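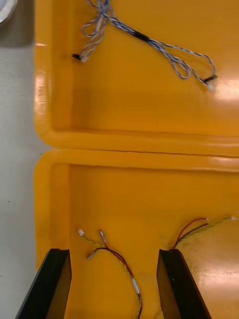
COMMUNITY NEWS

Wunum Opens Its Evening Repair School to the Whole Town

4 Jan 2025 - Wunum is delighted to announce that its evening repair school, which until now was open only to employees and their families, will welcome anyone in town who would like to learn how to mend the things they already own. Lamps, radios, toasters, sewing machines, the fan that has been sitting in the garage since the summer before last - all of it is fair game, and beginners are every bit as welcome as old hands.

The school started in July with a single class of 8 people and a borrowed coffee urn. Word got around, as it does, and by the holidays there were 179 names on the waiting list, many of them neighbors who had heard about it over the fence.

"My grandmother kept one iron going for most of her life, and she would have loved this," said Macarena Villalobos, who directs the school. "People come in a little shy about opening something up, and then you can't get them to go home!"

Classes will meet in the Amini building on Trallumano Street, where there is plenty of parking and a kitchen for those who come straight from work. Dritel, a longtime neighbor of ours, has kindly agreed to pay for the first 283 places, so the opening course will be free until those are taken.
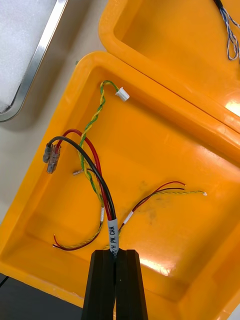
Do I need to bring my own tools?
Basic hand tools are provided for every class, though you're very welcome to bring a favorite screwdriver from home.

Sign-up sheets are at the front desk of the Amini building, and a member of the school staff will call you back with a start date.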